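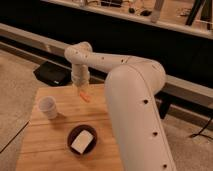

The budget for our second arm is due in March, and I have been putting it off with great discipline. I already know what the arm itself costs, because we bought one from Plernimitz last year and I still have the quote pinned up like a parking ticket. The trouble is everything that isn't the arm. Take the part of the job that looks free: a white cup, a dark bowl with something pale sitting in it, a wooden table. Then you remember that the table has to hold still, the cup has to be the same kind of cup next month, and somebody has to order spares before the first one gets squashed.

Last time I put down 200 dollars for "props and misc." and felt generous. The real number was 205, which I would call a triumph of forecasting if I hadn't left out the gripper fingers, the cables and the shipping on all of it. Those went under "misc. 2," a line our purchasing office has asked me never to use again.

So the new sheet has 4 sections. Arm and controller. Gripper, with two full sets of fingers. Mounting, meaning rail, bolts, brackets and whatever the brackets turn out to need. Then a section called Lemma, after the project, where all the cups and bowls and toy vegetables live. I like that one best. It is the only place in my working life where I get to comparison shop for carrots.

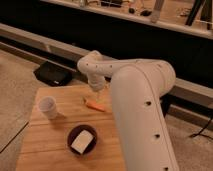
The big question is whether to buy the same model again or go with the cheaper one the Trurkthorpe people keep sending me brochures about. The cheaper one has a longer reach and a very handsome brochure. It also uses a different bolt pattern, a different cable and a different teach pendant, so every spare on my shelf would fit exactly half of our arms. I priced that out and the savings shrank to more than nothing, but not by a lot.

Then there is floor space. Our sister site at Tomcombe squeezed their second setup in beside the first and now has to walk sideways to reach the stop button. I went over there with a tape measure and came home wanting a bigger room – no line in the sheet for that, sadly.

For now I'm leaning toward the same arm, the same rail and a slightly larger number next to props. If you have been through a second purchase like this, I'd love to know what you forgot to put on the list. I have until the end of the month and plenty of empty rows.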